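Jun 14, 2019

Build 578 of Grornomis, evening. Hollis level loads now but the boss still skips his second phase if you parry twice near the stairs. Tried 70 runs, same spot every time. Flundosex patch didnt touch it.

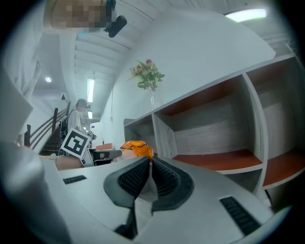

Save file down to 2,724 KB after stripping the old replay data – good. Stamina bar still drains in the pause menu, same as in February. Wusteck map: 2 spawn points overlap, moved one behind teh mill.

To do – parry window, pause bug, ask about pad rumble.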